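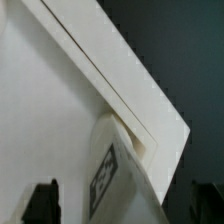

Figure 3. White block with a dark-bordered label on its face.

3.2 Living with the blocks

I should say something about the blocks themselves, because I spent far more time with them than I ever planned to (and I got oddly fond of them!). We wanted something plain, pale and easy to tell apart by its printed face, and for the Bekgate study that's what we settled on. Each one got a number in my notebook and a line for scuffs. By July the scuff column was the longest thing in there, and we had logged 817 placements, with about 400 of those on the same 9 blocks. I kept reaching for the ones I knew, and so did everybody else.

Scuffs matter more than I first thought. A gray smudge on a white surface is easy to ignore until it sits close to the print, and then you start wondering whether to wipe it or leave it. I left mine alone, mostly, and wrote down where they were.

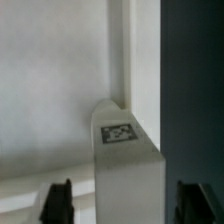

Viorica Voicu asked at this point whether a rounded top wasn't asking for trouble, and said she would have gone with square corners and a flat lid. It's a fair question, and we did argue over it for a whole afternoon. I like the curve, myself. It makes it easy to say which way up a block is meant to stand, and our notes got shorter once we could just write "round end up."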